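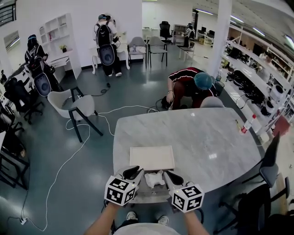 According to one reader of the last version of this page, plain dish soap will "strip the finish clean off" any marble-look table and the only safe thing is the Cundden stone spray. I've had that claim sent to me in several forms now, always with a product name attached, so I've rewritten the page.

How to clean a marble-look tabletop without the special spray

Updated 21 Jun 2024

First find out what you have. Most tables sold as "marble style" or "marble effect" are a printed pattern under a clear layer, and a stone cleaner has no stone to work on. The label on the bottle won't mention that.

Look at the underside and the edges. On real stone the veining carries on through the edge and you can usually find it, unpolished, underneath. A printed top tends to stop at a seam or a strip of edging, and the underside will be some other material altogether. Look for the same vein showing up twice, too. Printed patterns repeat. Stone doesn't.

Forget the trick where you hold your palm flat on the surface to see if it feels cold. My kitchen table is printed and on a winter morning it would pass. The water drop test isn't much better, as a sealed stone top and a plastic one will both bead water all day long.

If you still can't tell, treat it as real stone. The gentle method suits both.

What you need

A soft cotton cloth, plus another for drying
A bowl of warm water
Dish soap, the plain kind, no lemon and no bleach
Rubbing alcohol, for ink only
A plastic scraper or an old store card

That's the whole list. I don't use a microfiber "system," and I've yet to see one do anything a worn-out T-shirt couldn't.

The everyday clean

1. Brush off the crumbs and grit with a dry cloth. Grit is what scratches these tops, and people grind it in by going straight to the wet wipe.

2. Put a few drops of soap in the bowl. A few. The dull film everyone complains about is very often soap, and then they buy a polish to cover it up.

3. Wring the cloth out until it stops dripping, and wipe in long strokes from one end of the table to the other.

4. Rinse the cloth and go over it again with clean water. The Brirngate leaflet that came with my table skips this step, and I think it's wrong to.

5. Dry it right away. Pay attention to the edges if you have a printed top, where water gets into the seam and lifts it. I've never seen a printed table ruined by soap. I have seen plenty with the edging peeling up like a wet stamp.

Stuck-on food

Lay a damp, warm cloth over the spot and leave it alone for 8 minutes or so. Go and do something else. Then push at it with the plastic scraper held low. If it doesn't move, lay the cloth down again. Metal blades and green scouring pads will certainly get the food off, along with the shine, and the shine doesn't come back.

Ink and marker

Put a little rubbing alcohol on a cotton ball, try it somewhere out of sight, and wait until it dries before you decide anything. If the test patch looks fine, dab the mark and lift. Rubbing spreads it. Wipe with clean water afterward and dry.

Toothpaste gets recommended for this constantly. Toothpaste is a mild abrasive. It takes marks off a glossy surface by sanding it, and you'll see the dull patch the next time the sun is low.

Rings and dull spots

On real marble, a pale ring left by juice, wine or soda is usually an etch. The acid has eaten a bit of the polish, and no spray will clean it away, because it isn't dirt. You can live with it or have the top repolished. The Dumlao "ring eraser" paste is sold for exactly this and I tried it for 3 weeks on an offcut of marble windowsill. The ring was still there and had a cloudy patch around it.

On a printed top, a white mark from a hot dish is damage to the clear layer. You'll read about ironing it through a towel. I wouldn't. That's a wood finish trick that wandered off and it's more heat on something that's already been hurt by heat.

What about vinegar?

Not on stone, ever, and the same goes for lemon juice. On a printed top a weak mix probably does no harm, but it does nothing soap wouldn't have done and the kitchen smells of pickles.

Do you need to seal it?

Printed, no. There's nothing for the sealer to soak into, and it dries as a sticky smear. Real stone, maybe. Leave a spoonful of water on it, and if the stone goes dark underneath, it could use a coat. Stason says its sealer is "100 percent stain proof." I can't find what they spilled on it to arrive at that, and my own sealed windowsill has a very clear turmeric stain.

As for the Cundden spray, I bought a bottle in July and used it on one half of the table, with soap and water on the other half. After 2 months I couldn't tell the halves apart and neither could anyone I asked. It does smell nice. If you've already got some, use it up on whatever the label allows, and wipe off the residue with a damp cloth when you're done.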